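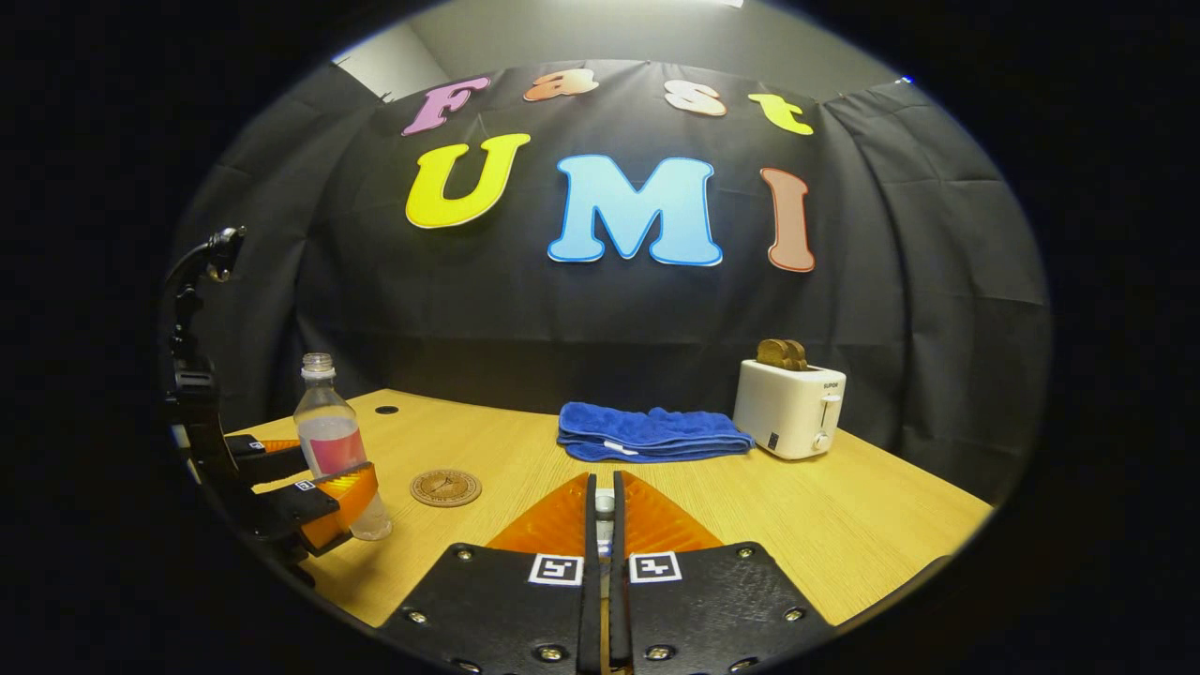
A reader in Flestitz writes that the sirens "have gone off for every test and for none of the floods", and asks why this article used to call the scheme a success. The wording has since been changed.

Home Articles Places Services Recent changes

Rirberg Flood Warning Scheme

The Rirberg Flood Warning Scheme is a local alert service covering the town of Flestitz and the lower part of the Rirberg district, along the river Tse. It combines river gauges, two sirens and a text message list. The district council pays for it and the equipment is run under contract by Voltis. It is often described in council papers as the first of its kind in the region, although no paper says what kind is meant or how large the region is.

Background

The Tse floods most often in late autumn and early spring, when rain on the upper valley reaches Flestitz quickly. Before the scheme was set up, warnings were passed on by telephone from a mill upstream and by notices on the bridge. Later accounts call this arrangement unreliable. The evidence for that is thin. No record was kept of when calls were made, and the account most often quoted comes from the report that recommended replacing them.

That report proposed gauges at two points on the river and gave a warning time of 15 minutes for the lower streets. It did not explain how the time had been worked out. A figure of this sort depends heavily on where the rain falls and how full the river already is, and later council papers repeat it without saying which conditions apply.

How it works

Each gauge sends a water level reading to the Voltis control room. If the level passes a set mark, a duty officer is alerted and decides whether to send a text message, sound the sirens, or do both. The decision is made by a person, a point which the scheme's leaflets tend to leave out. They use the phrase "automatic warning" on the cover and again inside.

There are three stages:

Watch: the river is rising and residents near it are asked to check for updates.
Prepare: flooding of roads and gardens is thought likely.
Act: flooding of homes is thought likely and the sirens may be sounded.

The word "may" was added to the third stage when the leaflet was reprinted. The council said this was a matter of plain language. The older version had said that the sirens "will be sounded", which was quite plain already.

Sirens are tested every May. Notice of the test is put up in the library and at the bus station. People who live outside the town centre have complained that they see neither.

Coverage

The council states that 1339 households are signed up for text messages. The number should be read with care. It counts every entry on the list, including mobile numbers that no longer work, and the council has not published a count of messages delivered. A household with several phones may also appear more than once.

Siren coverage is harder to judge. The map in the leaflet shows a neat circle around each siren, but sound does not travel in neat circles, least of all in a valley with a railway bank down one side. Residents east of the bank say they hear one siren faintly with the windows open. The council's own listening survey was carried out on a still day, and its results were given as "satisfactory" with no readings attached.

Cost

Running costs are given as 4000 a year in the district budget. This covers power, the phone line and the text service. It does not cover repairs, which are charged to a separate heading shared with street lighting, or the fee paid to Voltis, which is not published. Claims that the scheme is cheap therefore cannot be checked, and neither can claims that it is a waste of money. Both are made regularly in the letters page of the local paper.

The 6th December flood

The only flood to reach homes while the scheme has been in service came on 6th December. Water entered cellars and ground floors in the streets between the bridge and the old tannery. A Watch message was sent in the evening. A Prepare message followed. The sirens were not sounded.

The council's review found that the system had "performed as designed". It noted that the lower gauge had been blocked by debris and was giving a steady reading while the river went on rising. How a blocked gauge fits with performing as designed was not discussed. Voltis stated that the upper gauge was working throughout and that its readings did not call for the Act stage.

Several residents said that their first warning came from neighbours knocking on doors. The review gives this one sentence, under the heading "Community spirit".

Changes since

A metal guard has been fitted to the lower gauge. The council has also said that it will look at a third siren for the east side, though no site or date has been given. A proposal to publish gauge readings online was turned down on the grounds that the public might misread them. Other districts on larger rivers do publish theirs.

See also

River Tse
Flestitz bridge
Rirberg district council

Shared 15 times | 2 comments
Contact | Copyright | Back to top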